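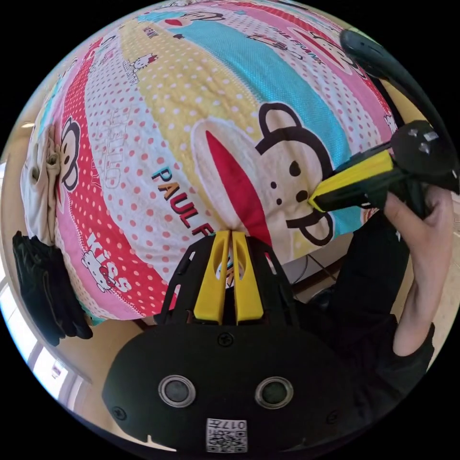 Laradley Schools Trust to extend its homework club scheme in August

The Laradley Schools Trust has confirmed that its homework club scheme will be extended to a further 8 primary schools at the start of the new school year. The scheme offers supervised study after lessons, with a hot meal, to pupils in Years 3 to 6.

A total of 2,277 pupils attended a club during the past year. Places remain free of charge, and parents and carers may apply through their child's school office until 20 August.
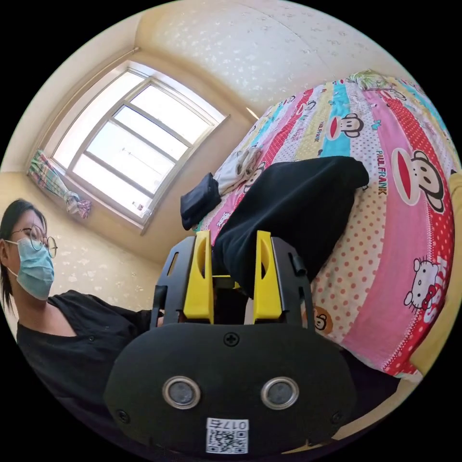 Funding for the extension has been provided by the Todorova Foundation under a three-year agreement. It will cover staff costs, meals and reading books. Each club will be led by a qualified teacher employed at the host school.

Přemysl Murín, Director of Learning at the Trust, said: "Families have asked us for more places, particularly in the north of the town. We are grateful to the Foundation and to the head teachers who have agreed to open their buildings until 5.30pm."

A list of host schools will be published before the end of term. Media enquiries should be addressed to the Trust's communications office.

ENDS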